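Checkliste Küche und Esstisch, Durchgang August
Ferienwohnung Wellenis

Bin wieder mit dem Klemmbrett durch, Kommentare wie immer gleich dahinter, sonst vergesse ich die Hälfte!

1. Tischfläche: Risse, Kanten, Flecken
OK. Bei dem Marmormuster muss man echt mit der Hand drübergehen, Krümel sieht man da kaum (ich jedenfalls nicht).

2. Tablett: Rand, Druck, Standfestigkeit
OK. Ich mag die Blütenzweige ja sehr, bitte nie mit der Scheuerseite ran. Belastung laut unserer Liste bis zu 400 Gramm pro Becher, das passt.

3. Becher: Henkel, Rand, Boden
Der rosa Becher kommt nach der Prüfung wieder ins Regal, bitte mit dem Henkel nach vorn.
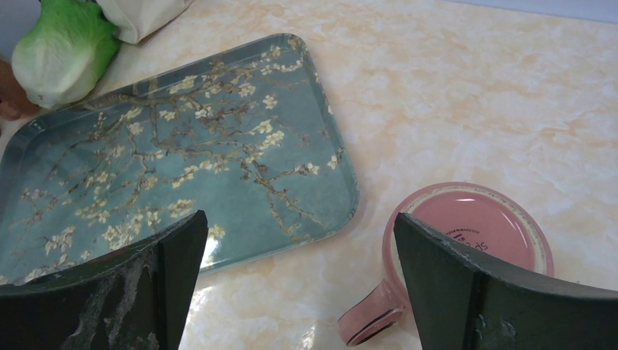

Zu Punkt 2 und 3: Tablett mit Blütenzweigen, rosa Becher umgedreht

4. Gemüse
Gehört in den Korb und nicht auf den Tisch. Steht jetzt auch so im Gondura-Ordner.

5. Vase: Rand, Fuß, Glasur
Immer von allen Seiten anschauen, auch innen in die Öffnung! Haarrisse bei glänzender Glasur findet man am besten schräg gegen das Licht. Ersatz kostet 50 Euro, also lieber zweimal gucken.

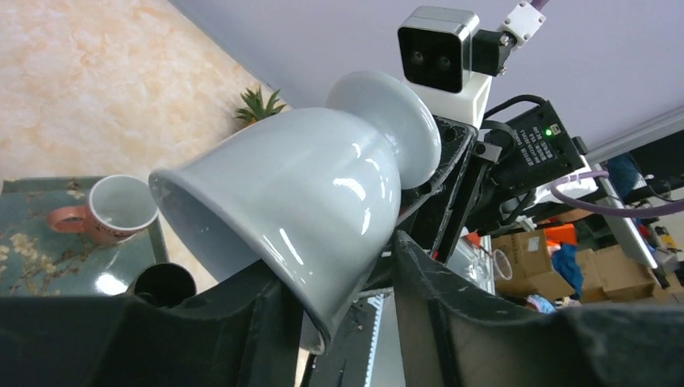
Zu Punkt 5: graue Keramikvase, gekippt, Fuß nach oben

6. Grünpflanze
Abstand zur Tischkante 100 mm, beim nächsten Mal nachmessen. Gießen nur sparsam.

Offen: Filzgleiter nachbestellen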